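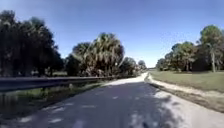

Shire of Brurnley
Media release
2022-06-18

Stinness Road resealing to begin in October

The Shire of Brurnley will reseal the narrow section of Stinness Road between the Boutros turn-off and the Buvton boundary, with work to start in October.

The job covers some 3,000 metres of asphalt. Crews will also clear the drainage ditch, slash the grass verge and tidy the sandy shoulder on the opposite side.

Works manager Verena Gruber said the surface was worn and pale in places.

"It carries farm traffic, school buses and a fair few cyclists, and it's due for a new seal," Ms Gruber said. "We'll keep the road at its present width."
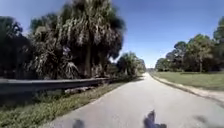
The guardrail will stay where it is. Posts will be checked once the grass around them has been cut, and any found to be loose will be replaced under the same contract.

No centre line will be painted. Residents who answered the shire's survey were split on the question, with 504 against a line and 498 in favour.

Roadside trees will be pruned for clearance only. Arborist Valentin Thaler will mark the branches beforehand.

One lane will remain open during work hours, with a temporary limit of 25 km/h. Property owners will receive a letter with dates for their driveways.

Enquiries: Ursina Kälin, Communications, Shire of Brurnley.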